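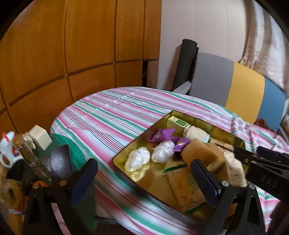 Hand-held gripper over the snack tin, tabletop subset.

Search this repository
Go to file

# Plasono Tabletop: data card and fault notice

Plasono Tabletop is a set of 2658 recorded pick-and-place episodes made with hand-held two-finger grippers in furnished rooms. A person holds the tool and does the task, and the recordings are used to train a policy for an arm with matching fingers. The set was released in December. This version of the card was updated August 20, 2024 to cover a fault in the finger width signal.

If you downloaded the set before this update, read the next section before you train on it.

## The fault

In 50 episodes the recorded finger width does not match the real opening between the fingers. The width reads too large near the closed end of travel. The video in these episodes is fine, and so is the tool pose. Only the `width` field is affected.

The cause was a set screw on the linkage that drives the width sensor. It backed out a little during use. With the screw loose, the fingers could move a short way before the sensor followed. Opening looked nearly normal, so the startup check, which only tests the open end, kept passing.

All affected episodes come from one gripper, listed in the metadata as `navorton-5`. The other units were taken apart and checked, and their screws were tight.

## How it was found

A policy trained on the full set was run on the arm at the Preltlow site. The task was to take one item out of a shallow tin and set it down on the tablecloth. On small wrapped candies the arm closed part of the way, stopped, and lifted with nothing in its fingers. On soft items it did the opposite: a later build with a fixed closing offset squeezed a piece of cake flat.

We first blamed the camera calibration and spent 7 days on it. Calibration was good. The fault showed up when we plotted width against time for each gripper on its own. One unit had a flat step at the start of every close. The others did not.

No one was hurt. During one of the failed runs the arm pushed the tin toward the edge of the table and the operator pressed the stop button. The force limit had not tripped, and it has been lowered on that arm.

## Which scenes are affected

The snack tin scenes have most of the bad episodes. They use a gold metal tin on a round table with a striped cloth, holding wrapped candies, cake-like pieces, a cracker packet and other small items. These are the scenes where a small width error matters most, because many of the objects are thin or soft and lie close together. The rest of the bad episodes are in the cup and jar scenes.

Drawer and cloth scenes were recorded with other units and are not affected.

## What to do

1. Pull the latest `bad_width.csv`. It has one row per affected episode.
2. Drop those episodes from any training run that uses `width` as an input or a target.
3. If you train on video and pose only, you can keep them.
4. Do not try to fix the values with a constant offset. The slack changed as the screw moved, and it is different from one episode to the next.

Checkpoints trained on the old list should not be run on hardware near people. They command a partial close and then lift, and a heavy object may be dropped.

## Fields

`episode_id`: string, unique
`gripper_id`: string, unit that made the recording
`scene`: short name, such as `snack_tin`
`pose`: tool position and rotation for each video frame
`width`: finger opening in millimeters
`width_ok`: true or false, added in this version

## Changes to the hardware

Thread locker is now applied to the set screw on every unit, and a paint mark across the head shows if it has turned. The startup check closes the fingers fully and on a gauge block before recording is allowed. A unit that fails either reading is put aside until it has been opened up.

## Known gaps

The width signal has no second sensor to compare against. We tried to estimate the opening from the video as a check, but the estimate is poor when an object hides one fingertip. It is not included.

Some episodes have short dropouts in pose. These are an older problem, not related to the screw, and are still open.

Related repositories
plasono-loader
plasono-width-check
navorton-gripper-parts
kirkegaard-arm-config
preltlow-run-logs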